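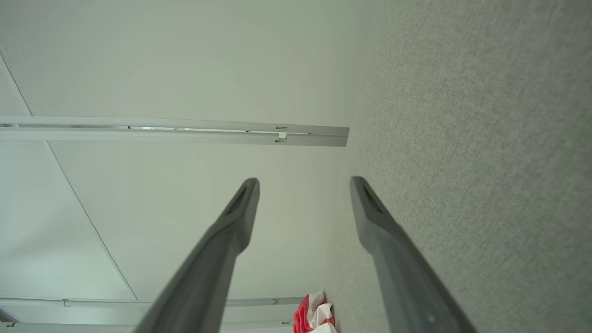

Section 6. Folding on the bench top

Covers the Brollinen padded bench, gray fabric version. Same steps for the wider Weltside top. If you have the wood lid, skip to Section 7, none of this applies.

Before you start

Bench has to be fully put together (Sections 2 to 5). Feet down, cover pulled tight, top locked. Push on all four corners. Any rocking, go back to Section 4 and redo the feet.

Place it long side to the wall. Leave a finger's width so the cover doesn't rub off on the paint. Wall posts or a rail behind it, fine, just don't let the bench lean on them.

You need:
Bench, assembled
Soft brush or lint roller
Laundry, fully dry
The drawstring bag from the parts box (the big one, not the screw bag)

CAUTION: Dry clothes only. Damp reds will mark the fabric and the mark does not come out with the brush. Cover is not bleach safe.

CAUTION: Max load on top is 30 kg spread out. It's a folding surface and a seat for one. Do not stand on it to reach the shelf.

6.1 Clear and check the top

1. Everything off. Phone, keys, mugs, the lot.
2. Run your palm across the fabric both ways. Should feel flat and tight. A ridge means the cover shifted, see 6.5.
3. Brush with the weave, long strokes. Lint shows up more on the white stuff than on the bench so don't skip this.
4. Check zippers and buttons on whatever you're about to fold. Close them. Open zippers snag the weave.

Note: new covers shed a bit for the first few uses. Normal. Brush again.

6.2 Sort

1. Tip the bag out at one end of the bench, not the middle. You want the middle clear for folding.
2. Pull out slippery things first. Sports shorts, jerseys, anything with a shine. They slide off the rounded corners if they get left on the edge.
3. Whites to the back. Colors to the side.
4. Two-color items (red with white trim, striped cuffs etc) go with the colors. Every time, even if it's mostly white.

Keep the pile in from the edge. Rounded corners look nice but they don't hold anything up.

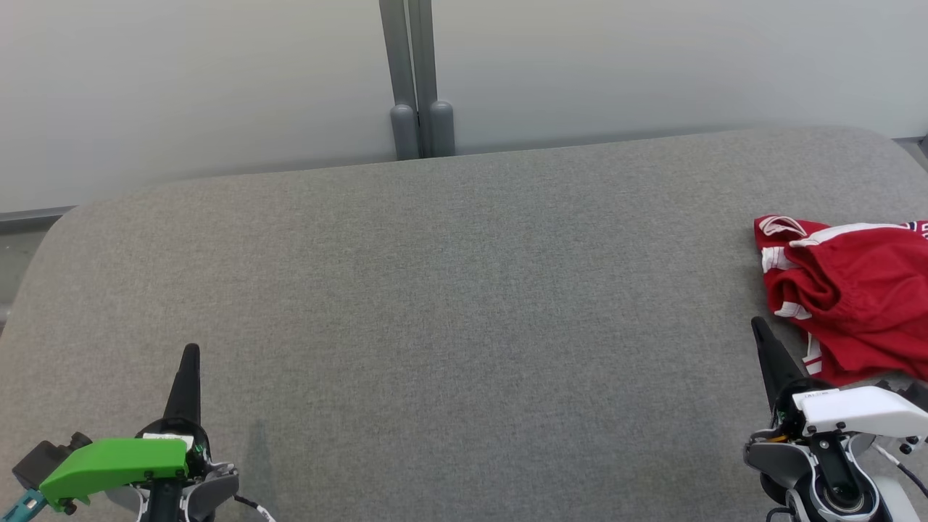
6.3 Fold shorts and jerseys

1. Take one piece from the pile. Shake it out once, away from the bench.
2. Lay flat on the middle of the top, front side down. Smooth from the waistband out.
3. Shorts: fold leg over leg, side trim lined up with side trim. The stripe is your guide. If the stripes match the fold is square.
4. Fold up from the hem to the waistband. Once for a drawer, twice for the bag.
5. Jerseys: sleeves in to the back, then sides in, then bottom up to the collar. Printed numbers and logos should end up on the inside of the last fold or they stick together in warm weather.
6. Press with a flat hand, count of 6, then move it to the finished side.

Note: slick fabric opens up again on its own. Put something heavier on top, a towel is good.

CAUTION: No ironing on the bench. The padding under the cover is foam and it will melt before the cover shows anything. Steamers the same. We get this one a lot in July, team uniform season, please don't.

If a piece keeps sliding around while you fold, turn it so the long side runs across the weave. Grips a little better. The Gillach non-slip mat (sold separately, part 786) also works but it's too small for adult jerseys.

6.4 Small stuff

Socks, sleeves, washcloths, headbands. Do these last, otherwise they end up inside everything else.

1. Lay them out side by side on the clear part of the top. Leave gaps so you can see the pairs.
2. Match, then flatten, toes the same way.
3. Roll from the toe. Or fold in half, your call, rolls take less room in the bag.
4. Cloths: corner to corner, then in thirds. Points tucked in.
5. Look at both ends of the bench before you finish. Small things creep to the edges and drop down behind, and you will be moving the whole bench to get one sock.

Note: anything with a white half and a red half, fold so the white is on the outside. Rubs less against the drawstring.
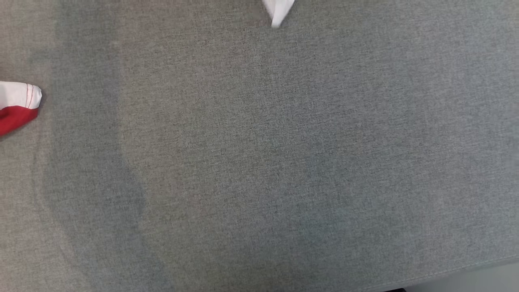
6.5 If the cover moves

Happens when clothes get dragged over it instead of lifted. Fix:

1. Clear the top.
2. Reach under the front edge and find the two pull tabs.
3. Pull both down together, even pressure. Do not pull one then the other, it twists.
4. Smooth from the center toward the corners.
5. Push the tabs back up under the lip until they catch.

Still loose? The seam may have come off its hook at the back. Slide the bench out from the wall, find the hooks along the rear rail, press the seam back on. Start at the middle hook and work out to both ends.

CAUTION: Lift the bench to move it. Dragging bends the feet, and bent feet are not covered.

6.6 Loading the bag

1. Heavy folded items flat on the bottom.
2. Shorts and jerseys next, folded edge facing up so you can find them.
3. Rolls go down the sides.
4. Do not fill past the sewn line. The cord won't close and teh seam takes all the strain.
5. Pull cord, double knot, done.

Bag holds up to 30 small rolls if there's nothing else in it.

6.7 Cleaning the fabric

Weekly: brush or vacuum, soft head only.
Spots: cold water, white cloth, dab. No rubbing, it fuzzes the weave.
Color transfer: dab with cold water right away, then leave it alone to dry. Don't put clothes back on till its dry through.
Full wash: cover comes off, cold, gentle, hang dry. Put it back on when it is dry, never damp, it shrinks on the frame and you won't get the tabs to catch.

Replacement covers: order code 1050 for gray, through any Salminen parts counter. Bring the label from under the seat, sizes changed and the old covers don't fit the new tops.

Section 7. Wood lid version, see next page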